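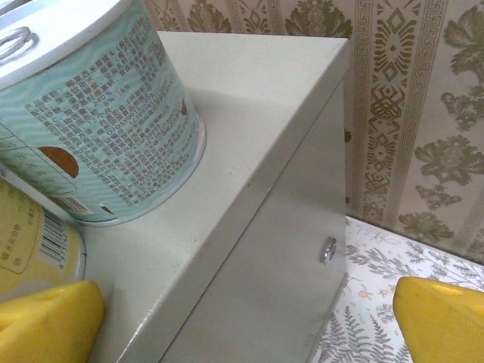

Segundo Ifeoma Bassey, a gente devia ter aberto a mercearia muito antes, porque o bairro já andava cansado de atravessar a cidade por um pacote de macarrão de arroz. Ela foi a primeira cliente do Tivivbridge e continua cobrando!

Eu abri a loja em janeiro com duas prateleiras e uma balança emprestada da minha tia. Hoje somos 4 no balcão (contando comigo, que falo demais) e vendemos chás, molhos e conservas de tudo quanto é canto — se faltar alguma coisa, me peça que eu corro atrás. Aos sábados tem prova de chá nos fundos, de graça, é só chegar. Entregamos no bairro a partir de 100 reais.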